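4 Mar 2023
Bench 2, Zinik arm, kitchen set

Continuing the comparison from February: policy trained on the wrist view alone against wrist plus overhead. Same demos for both, 80 per task, 2000 training steps per checkpoint. Graziella Sanna re-ran the overhead calibration before I started. Residual fine, old file kept under Beaulieu/calib_old.

Layout for today is plate at the far side, strawberries near it, green colander left, toaster oven right. Start pose puts the wrist camera just short of the plate rim.

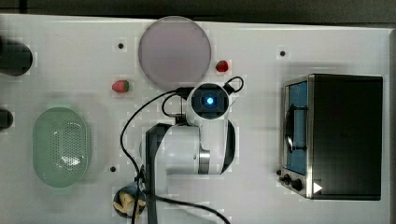 Wrist-only still searches too long when the target starts outside its view. It drifts toward the plate and stalls there. The two-view policy goes to the correct side first, then slows down on the final approach, about 100 ms extra per action chunk. Suspect the Drernis logger, not the network. Check timestamps before blaming inference.

Strawberry to colander: two-view clearly better. Strawberry to plate: no difference I would defend. Grasps from the stem end slip more with both.

Oven door task not started. Handle needs a different approach angle and the cable loop worries me at full wrist rotation. Limit joint 6 in the config first.

To do: rerun plate task with the Trerkov seeds, log at 1000 Hz, ask Graziella for the longer cable clips.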